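# Chapter 4: Laying the Table

*Draft for Hanorstead course, unit 4. Spelling to be checked.*

Breakfast first. Always breakfast first -- it is the meal most learners will lay most often, and it forgives mistakes. Dinner comes in Chapter 6, buffets in Chapter 9.

By the end of this chapter you should be able to:

- lay a plain breakfast for one, then for two
- say what goes down first and what goes down last
- choose a cloth that suits the table and the light
- clear and reset in good time

Bring a cloth, a few plates, and something to stand in for food. Real toast goes hard by the second exercise and gets crumbs in everything. Play food is fine. Most of the kitchen rooms at Hanorstead have a box of it on the low shelf.

## 4.1 Why practise without eating

People feel silly doing this. Get past it. A table laid with pretend food shows the same faults as a real one: plates too close, fruit where the elbow goes, nowhere left for a cup. And you can move it all again and again without wasting a loaf.

The guesthouse at Drulport trained its morning staff this way for years. Dry run on the Tuesday, real guests later in the week. Their notebook from one October survives and it is mostly complaints. "Jam too far." "Cup behind jug again." "Who moved the butter". Short notes, written standing up, and more use than a page of rules.

Keep a notebook like it. One line per table, no more.

## 4.2 The cloth

Put it on before anything else. Obvious, but it gets forgotten, and then everything has to come off agian.

Plain cloths hide nothing and flatter everything. Patterned ones are livelier but can swallow small items. A checked or gridded cloth is the learner's friend -- the lines give you something to set against, and you see at once when a plate has wandered. Fold lines do nearly the same job if the cloth has been in a drawer.

The Leite method (you will meet it in the workbook) asks for a hand's width of bare cloth between each plate and the table edge. Good habit. Small tables won't always allow it; do what you can.

If the table stands against a wall, work from the wall outwards. Tall things and round things go to the back, flat things in front. Leave the front edge clear until last.

## 4.3 Plates, bread, fruit

Plates down empty, then look, then fill. Thirty seconds of looking saves a lot of shuffling.

Toast is served stacked or in a rack. A rack keeps it crisp, a stack keeps it warm for a bit longer. If stacked, turn each slice slightly so that it can be picked up with one hand. A little overhang at the rim is alright for a family table, less so for a hotel.

Whole fruit can sit straight on the cloth if the cloth is clean. Put it near the plates but not on them. Keep to one or two colours, or go for plenty; either looks meant.

The practice table for this section uses toast and whole fruit. Look at the spacing before you start Exercise 4A, and note down what you would move.
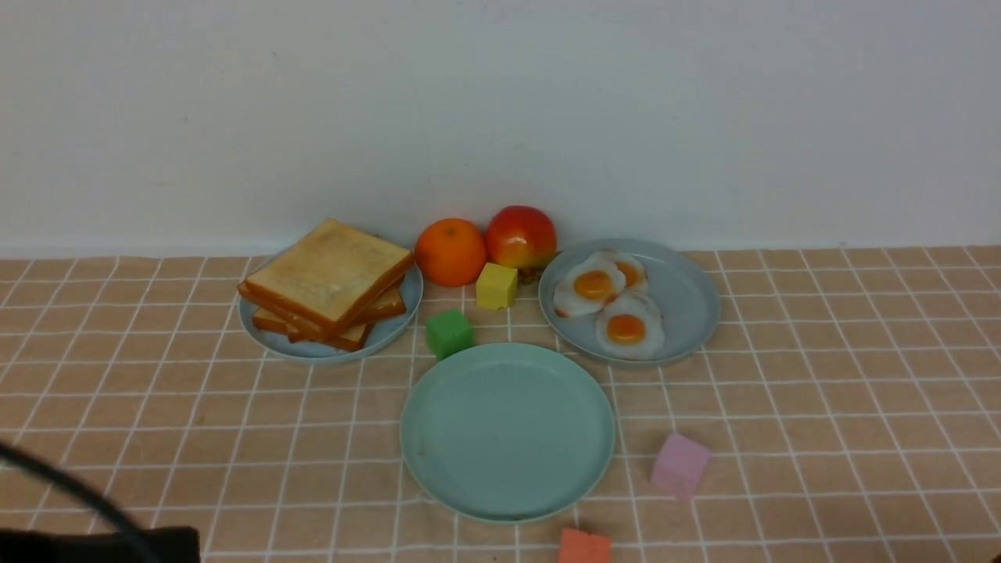

## Exercise 4A: Lay, look, move

Work alone. You will need one cloth, 2 plates, 3 slices of bread (real or not) and two pieces of fruit.

1. Cloth on. Smooth from the middle out.
2. Plates down, empty. Step back.
3. Add bread to one plate only.
4. Fruit last, behind or between.
5. Move one thing. Just one. Better or worse? Write it down.
6. Clear the lot and repeat in under 90 seconds.

Stuck on step 5? Sit down in the chair and reach for things. Your arm will tell you what is wrong.

Nillow tray sets can be used in place of loose plates, but do the exercise once without the tray first -- the raised edge does to much of the work for you.

Section 4.4 adds cups, a jug and a second person.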